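Filed under: Days Out, Work & Tech
14 comments | 37 shares

So I finally got myself to the open day at Plullholm (18 Aug 2025, and yes, I took the wrong bus twice), where Graretti let people wander round and ask whatever they liked about house robots. I'd gone for the machines and came home with a head full of rules!

Our guide was Nahuel Alarcón, very patient, very fast talker. His team writes the house rules for kitchen work, and there are 6 of them on one sheet by the door. My favourite: no arm moves near glass until the path has been run in simulation first, and somebody has signed for it. Another says both arms must keep clear of each other's space unless the job truly needs two. I asked who checks, and he showed me the log, which is a dull thing to look at but I rather loved it – every stop written down, with the reason next to it, even the silly ones.

They'd borrowed the layout of the sheet from Durán, apparently, and then argued over the wording until February. "Near" was the trouble. Near to what, and how near? They ended up with three speed bands, slowest round sinks and anything with liquid in it.

Lunch was a cheese roll and a very good plum cake. The Drirkow stand next door had free pens (I took five, sorry).

Last stop was the screen room, where you can watch a practice kitchen with the two arms in at the worktop, a glass carafe with dark liquid in it by the sink. I stayed there far longer than I meant to.

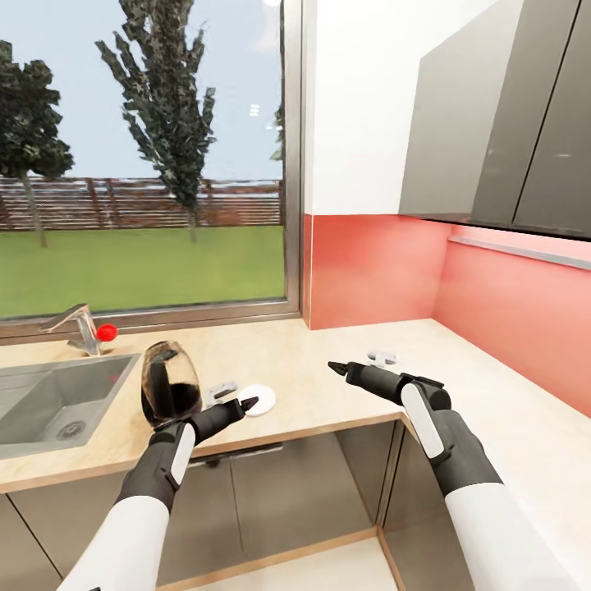

Does passing in simulation mean a robot can go straight to work in a real kitchen?

It still needs slow trials with the real machine first, with a person beside the stop button and a fresh risk check for that room.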